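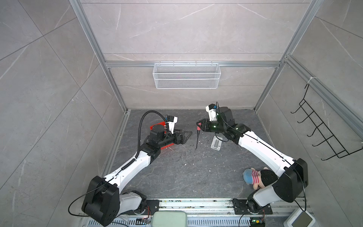
Ulstead tries to settle the junk drawer question with a red basket

2021-07-10

ULSTEAD. The town's tool library has spent much of its existence lending out screwdrivers and much of the rest looking for them. This week it rolled out its answer, which is red, plastic and small enough to carry under one arm.

The one-basket rule, as members have already started calling it with varying degrees of affection, says that anything left out at the end of a session goes into a single red container on the floor. Screwdrivers go in. Tape measures go in. The half-eaten granola bar that has been on the windowsill since spring may, at the discretion of whoever finds it, go in the trash.

"We used to have a place for everything," said Corentin Roussel, who runs the library out of the old Paterson building on Distmont Road. "That was the trouble. You'd put a thing in its place and then you couldn't remember which of the places it was."

The library lists 1008 items in its catalog. At the last inventory, 39 of them could not be found, and 12 of those were screwdrivers. Roussel says he suspects they are in Vomport, the next town over, where a number of borrowers live and where, in his view, a number of borrowers have very full garages. Vomport did not have a position on the matter when asked at the hardware counter.

Members get 20 minutes at the close of each session to tidy up, a figure arrived at after a long meeting at which several people argued for ten and one argued for never.
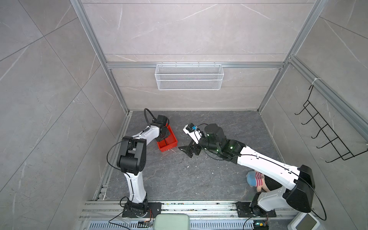 Roussel's larger theory of tidying is that people will drop a thing into a container at their feet long before they will walk it over to a wall. He has some support for this. The library's sorting bay came with proper wall storage, the kind that looks very capable in a catalog, and the response has been muted. The white wire-mesh basket up on the rail is hanging there with nothing in it, and the black rack on the right wall offers five prongs to anyone who would like to hang something up. Meanwhile there are crumbs of something white on the floor, and a plush toy with a blue head has made it as far as the ground and stopped.

The toy is not in the catalog. Toys are supposed to go to the children's shelf at the front of the building, which has its own rules and a sign in crayon explaining them. Roussel said it would be dealt with under the one-basket rule if no family claimed it by August, and then added that he would probably just put it on the shelf.

Reaction among the membership has been calm. One regular asked whether the basket could be blue. Another wanted to know what happens when it fills up, and was told that it gets sorted, and wanted to know by whom, and was told that this was a very good question.

There is also the matter of the word "basket." The sign-up sheet calls it a basket, the rules posted by the door call it a bin, and the minutes of the meeting call it "the red thing" throughout. Roussel says he will fix the paperwork when he finds the stapler.

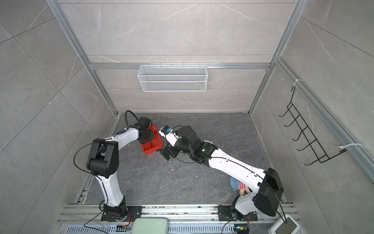

The red bin in the sorting bay at the Ulstead tool library.

The rule is on trial through the end of August. Borrowers with overdue screwdrivers may return them at the side door during opening hours, and Roussel says he will not ask where they have been.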